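From the toy library: spring changes

Dear members and families,

The winter was long in Erkholm and the toy library was used more than ever. We have now 2,021 items in the lending catalogue, if the single puzzles are counted also, and on Tuesday afternoons the queue goes sometimes out to the bicycle stand. We are glad for it, but it means that some rules must be changed a little.

From May the lending time will be three weeks for everything except the large things (the slide, the play kitchen and the two wooden trains), which stay at 2 weeks as before. You can extend one time by telephone or at the desk, but not if another family has already asked for the same item. Please do not extend by writing a note and putting it in the return box. We find these notes very late.

Many parents have asked us about cleaning. Plastic toys you can wash at home in warm water with normal washing-up liquid and let dry on a towel. Please do not put them in the dishwasher, also when it says on the toy that it is allowed. Last autumn we lost a whole farm in this way, the animals came back with bent legs. Wooden toys should be wiped with a damp cloth only. Cloth toys and dolls' clothes we wash ourselves, so you can bring them back as they are.

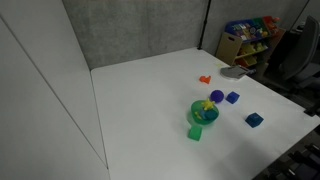
Small toys with a green bowl on the white table.

The other matter is missing parts. When a game comes back without a piece, we keep it on the shelf behind the desk for one month and then we decide if it can still be played. Most pieces are found in this time, usually under a car seat. So please look there first, and in the pockets of winter coats before you put them away for the summer. There is no fee for a lost piece, and you do not need to be embarrassed. Only tell us which one it is, so the next family does not search for it.

We are also looking for some things. If you have at home wooden blocks, picture lotto or simple card games in good condition, we take them gladly. We can not take soft toys with batteries, or anything with magnets that have come loose. The shop Stekisen has promised us new cloth bags for lending, and these will replace the paper ones when they arrive. The bags belong to the library and should come back together with the toys.

In the summer the opening hours are shorter. We are open on Tuesday from 3 to 6 and closed on the other days until the school begins again. The return box by the side door is emptied every week, but it is small, so big items must wait for the opening hours.

Your membership card from last year is still valid until the end of May. The new ones are green and you get them at the desk.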